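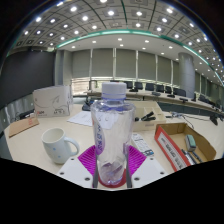 Nolham office swaps its big water cooler for bottles and mugs, for now

February 2026

The front office at Stenura, the small mail-order seed and garden supply business on Garcia Street in Nolham, has been without its old water cooler since the start of the month, and the people who work there seem to be getting along just fine. The cooler had stood by the coat hooks for longer than most of the staff have been on the payroll, and when it finally began to leak into the carpet one evening after closing, the decision was made to have it hauled off and to think a little before buying another.

In the meantime everybody drinks from whatever they have on the desk. Mostly that means a clear plastic bottle with a screw cap, filled at the kitchen tap in the morning and again after lunch, or one of the white mugs with the light-blue dots that came from the Bandano housewares shop downtown when it was clearing its shelves before moving across the river. The mugs were meant for visitors, but visitors are few in winter, and a good mug is a good mug, so they have found their way onto the desks next to the staplers and the order sheets.

This is the busy stretch of the year for the company, which may be why the loss of a cooler got as much talk as it did. Spring orders start coming in right after the holidays and do not let up until the ground warms, and by the middle of February the tables in the front office are doing double duty, with paperwork at one end and cardboard at the other. Last spring the office sent out 2000 parcels, a record for a place its size, and this year's count is already running ahead of that pace. The busiest day so far brought 164 orders, and the lights stayed on well past supper to get the labels printed.

There are 8 people working in the building at this time of year, counting the two who come in only for the packing season, and the general feeling is that the walk to the kitchen has done them some good. It is only down the hall and past the supply closet, but it gets people up out of their chairs, and a fair amount of the day's business now gets settled while somebody waits for the tap to run cold. Questions that used to go out in a note are answered on the spot, and the kitchen bulletin board has never been so well read (there is a casserole recipe up there now, and a notice about a lost glove, gray wool, left hand).

A few small rules have come along with the new arrangement. Caps go back on the bottles before anyone starts cutting cardboard, after a spill that ruined a morning's worth of packing slips. Mugs are to be washed and turned upside down on the rack before going home, and anything left on a table overnight goes into the dish bin, where its owner is welcome to come looking for it.

As for a new cooler, the office has looked at three models and settled on none of them. One was too tall for the corner, one hummed, and the third cost more than anybody cared to spend in the middle of the rush. The matter will be taken up again when the last of the spring orders have gone out the door. The old corner has been given over to a rack of umbrellas and a potted fern, both of which were badly in need of a spot.

Stenura's front counter is open to walk-in customers in the mornings through the end of the season, and seed catalogs are free for the asking.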